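4. Setting up the Hurnum folding table

Before you start, find a floor. The Hurnum is a patient table but it will not argue with a sloping patio, and neither should you.

1. Lay the table face down on a blanket. Remove the transit strap and keep it. You will want it in April, when you have forgotten how the legs stay shut.
2. Pull each leg pair outwards until the stay clicks. If there is no click, there is no table. Push the leg back and try again.
3. Turn the table over with a second person. Lifting it alone is possible in the sense that many regrettable things are possible.
4. Screw the levelling feet in or out until the top stops rocking. Folded beer mats are outside the warranty.

CAUTION: Keep fingers clear of the stays when folding. The maximum load is 30 kg, spread evenly. A seated uncle is neither. 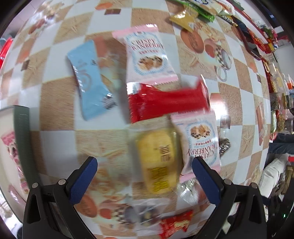
4.2 Covers and cloths

Wipe-clean covers may be used on all Plastance tops. Let the cover hang no more than 158 mm over each side, or it will find its way into the hinges and stay there.

5. Unroll the cover and leave it flat for 2 hours. Creases left from the roll will go in time. Ironing makes them permanent, along with the iron.
6. Fit the 5 clips supplied, starting with the corners. The spare goes wherever the wind does.

NOTE: Owners of the older Prarano top should use the narrow clips. The wide ones fit beautifully and never come off again.

Crumbs should be shaken outdoors before folding. Hot pans need a mat, whatever the pan's owner tells you.

Spare clips and feet: write to Bronwyn Grimshaw, Parts Desk, quoting the number under the top.

Sheet revised 2 Jul 2024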